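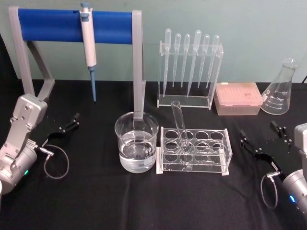
Issue 137

Brellberg pipette stand, reviewed

A pipette stand has one job, and the last one we owned resigned from it in May by tipping slowly backwards into a sink. So I bought the Brellberg, having read 18 pages of catalogue on the subject and retained very little.

It came in a box that could have housed a cello. Assembly took most of a lunch break, thanks to a leaflet that leaves out step four and then refers back to it fondly.

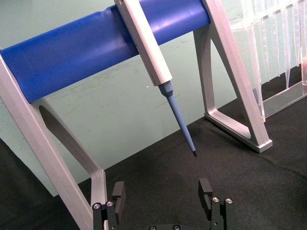

A pipette on the blue bar.

Once up, it stays up. I knocked it with an elbow, then a folder, then the elbow again, and it barely shuffled. Getting a pipette on and off is a one-handed affair, though our fatter Usico model needs a bit of persuading and sulks at an angle afterwards.

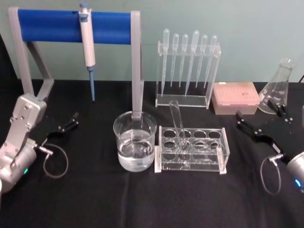 The price is harder to love. Schumacher sells a plainer stand for much less, and it wobbles, but so do I by four o'clock. Spare feet are extra – of course they are – and come only in packs of 18, which should see us through to retirement.

I'd buy it again, with somebody else's budget.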